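Friday, bench 2, Wulovstead shop

Carrying on from the April list of chores. Dishes and towels are written up in the other notebook. Today was desk tidying, meaning the stuff that piles up on a counter by the end of the day: phones, stands, chargers, whatever. Giang Giáp wants an answer on whether the small-item job goes in the Lenwood proposal or gets dropped. I said I'd have an opinion by Monday and this is me working toward one.

The job as written on the card: clear the stand and the handheld items, set them back in order, phone on stand at the end. A person does it without looking. I did it twice while talking to Vy Quan about parking.

Notes on the setup before I forget:

- Marble-pattern surface again. I still don't like it. The veins are busy and there's glare off the gloss. I asked for the plain mat and was told Jeron has it.
- The stand is the folding kind. Hinge at the top, hinge at the foot, two hooks at the bottom lip. It can fold when you push on it, so where you push matters.
- Dark things on the card: phone, stand, fingers. Bad for contrast between one part and the next, although they do show up well against the gray.
- Speed limit left where Vy had it. Not touching that until the grip settings are sorted.

Logs go in folder 562. The old folder is 654, which still has the March layout in it, so don't compare the two without checking the object positions first. I lost most of a morning to that last time.

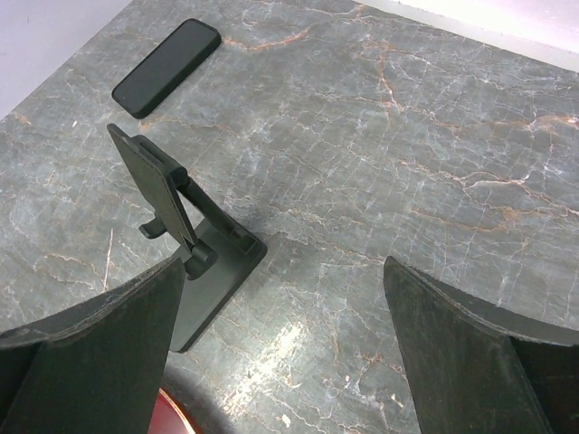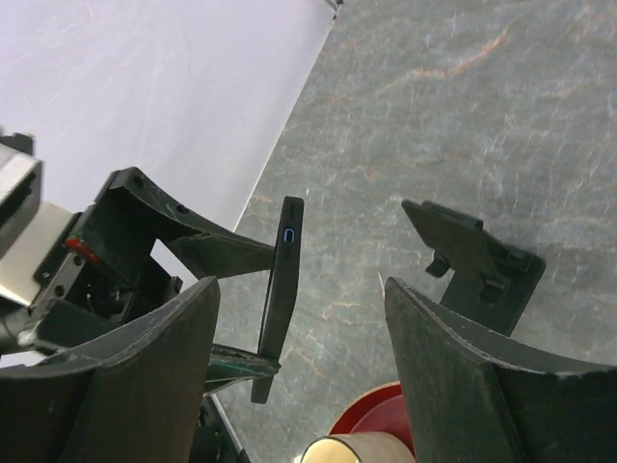
Where I've landed on the separate parts of the chore:

**Picking up slim things.** Better than I expected when I wrote the plan. A slim rigid object with flat sides is close to the ideal case, provided it can be reached from the side. Lying flat is another matter. The fingertips have to get under an edge, and on a hard surface there's nothing to give. Giang's suggestion is to slide the object to the edge of the counter and take it from there, same as you would with a coin. I think that's right but it needs a clear edge, and real counters have a wall on one side and a coffee maker on the other.

**Handing from one gripper to the other.** Worth keeping. It lets you change the angle of a thing without putting it down. The cost is time and one more place to drop it. I'd want both grip forces written down on every run, which we aren't doing now. Vy is going to add it to the log sheet.

**The stand.** This is the part I'd worry about in front of a customer. Anything with a loose hinge has more than one shape, and the planner treats it as one solid block. If somebody leaves it folded halfway, the model is wrong before the arm moves. Phí wrote a note on this back in 2018, for cabinet doors, and the advice was to touch the thing lightly first and find out what moves. We never built it. Should go back and read that note properly.

**Setting the phone on the stand.** Two hooks and a narrow lip. A person feels the phone drop into place and lets go. We let go on position alone, so a small error in the stand's location goes straight into the result. Either we get some kind of contact signal or we hold the stand with the other gripper while placing. I lean toward holding it. Cheaper, and we have the second gripper anyway.

So, can a machine tidy a desk yet? My opinion for Giang: it can do pieces of it, slowly, with known objects, on a counter somebody has arranged with the machine in mind. That isn't the chore people want done. The shop-floor version looks much closer. Same grips, same handoff, but the parts come in a tray facing one way and no one has moved them overnight. I'd put the tray version in the proposal and list the desk as later work.

Vy disagrees and thinks the desk should stay in with a shorter list of objects. Fair point that customers understand a desk right away and don't get excited about trays. We didn't settle it.

To do:

- Get the plain mat back from Jeron
- Grip force columns on the log sheet (Vy)
- Find Phí's note, should be in cabinet 2132 with the door hardware
- Try the edge-slide idea with the phone only, no stand
- Try holding the stand at the base and then at the plate, see which one keeps it still
- Check finger pads for wear before the next set of runs
- Ask Giang how many objects Lenwood really has in mind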